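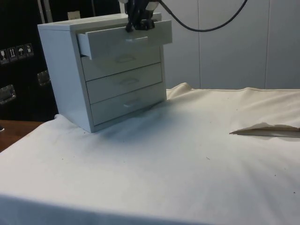

The Stunar gripper holding the top drawer of a small four-drawer chest.

Stunar Drawer and Door Kit: Your Questions

What comes in the kit?
You get the Stunar gripper, a mounting bracket, the cable, a printed setup guide and a license for the Gurnalis teaching software. The arm is sold separately, and most of our customers already have one they're fond of.

What kind of furniture can it handle?
Small, light pieces are the best place to begin. A little chest like the one in the photo is lovely to learn on, with shallow recessed pulls and a drawer front that gives the fingers a lip to hold. Drawers that sit completely flush with no handle at all are harder, and we'd suggest saving those until you've had some practice with the others.

How heavy a drawer can I use?
The gripper is rated for loads up to 11 pounds. Please count whatever is inside the drawer too – it's easy to forget a few jars of screws!

Do I have to bolt the furniture down?
Not usually. If your piece likes to slide, a strip of non-slip mat under the base is plenty. You can lay a cloth over your table if you'd like a plain background for your camera, but smooth it out near the base so the bottom drawer doesn't catch.

How long does it take to teach a new task?
That depends on the task and on you, and we mean that kindly. A first drawer generally takes an afternoon, including the time you'll spend reading the guide and getting the cable where you want it. Leave plenty of slack so the wrist can turn freely.

Will the fingers scratch my paint?
The soft finger pads are gentle on most finishes, but fresh paint is another story. Let it cure fully, and start with the grip setting on low.

How often do the pads need replacing?
We recommend a new set every 3000 grips. The software keeps the tally and will remind you.

Can I try it before I buy?
Yes, please do! Our Custemville showroom has a bench set up, and you're welcome to bring your own drawers along. We also lend demo kits to schools through our partner Kalniņš, though the April loans fill up early.

Which part number do I order for spare pads?
Ask for part 1184. Each pack holds 4 pads, and they press on without tools.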